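Groltby Tightens Rules on What Counts as a Simulated Success

13 February 2021

Groltby, which runs a shared library of simulated household tasks for robot developers, has published a revised code of practice for anyone submitting results. The document is 31 pages long, and four of those are definitions of the word "grasp."

The old rules fit on a single sheet and asked contributors to report results "fairly." Contributors, being human, found this roomy. When Groltby's reviewers went back through 3,427 submitted runs last June, they found that almost 11 percent had been marked successful by one team's standard and would have failed by another's.
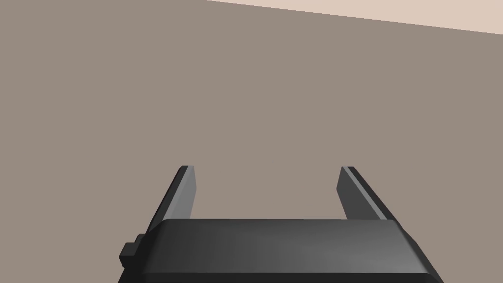 Under the new code, a gripper has to keep hold of an object for a stated length of time before anyone may claim it was picked up. Touching it does not count. Nudging it does not count either, a clause that is understood to have been the subject of two long meetings.

"We had people counting a lift when the thing had only been frightened a little," said Gladys Valderrama, who led the rewrite. "I have sympathy. I also have a spreadsheet."

Room scenes get a chapter to themselves. Chairs, bowls and other furnishings may no longer be quietly removed between trials to give the arms more space, and a two-armed robot must have both arms reported on, including the one with nothing to do.
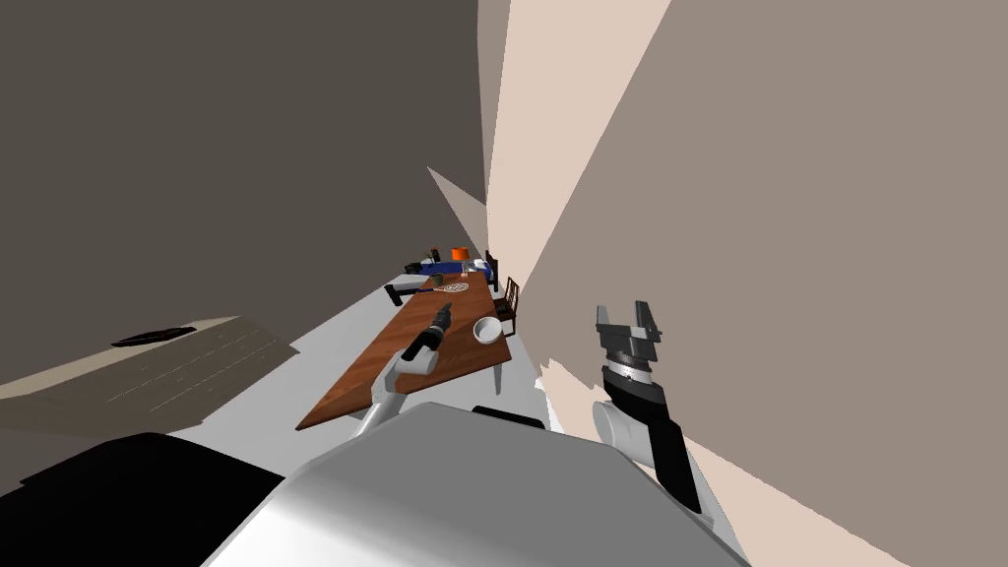
Power tools are treated more strictly than tableware. A drill must be handled in simulation as if it were live, with its tip direction logged for the whole run and any pass over a spot marked for a person recorded as a fault. Dropping one ends the trial. Dropping a cup merely lowers the score, which may tell you something about the authors' kitchens.

Rendering faults such as walls poking through each other are allowed to stay, so long as they are declared and nowhere in the robot's path. An early draft would have banned them outright. Stastuno, a small software firm that comments on most drafts of most things, pointed out that this would disqualify a good part of the library.

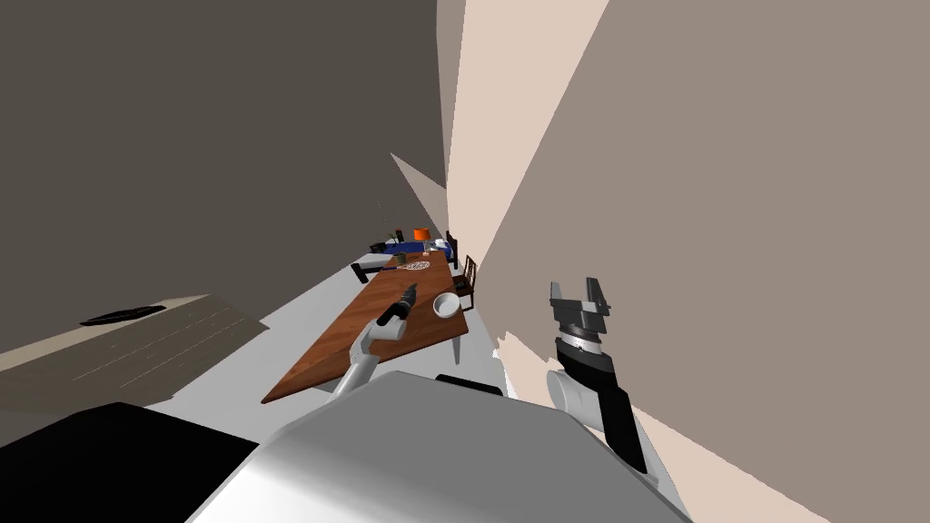
Jhonatan Cárdenas of Sastik, whose team will have to relabel its back catalog, called the code "sensible, and I wish it had happened to somebody else." He expects the work to take until June and would like it noted that his group's numbers were among the better ones — before the relabeling, anyway.

Existing contributors have 60 days to say whether they will follow the new code or withdraw their results. Comments on the grasp definitions are closed.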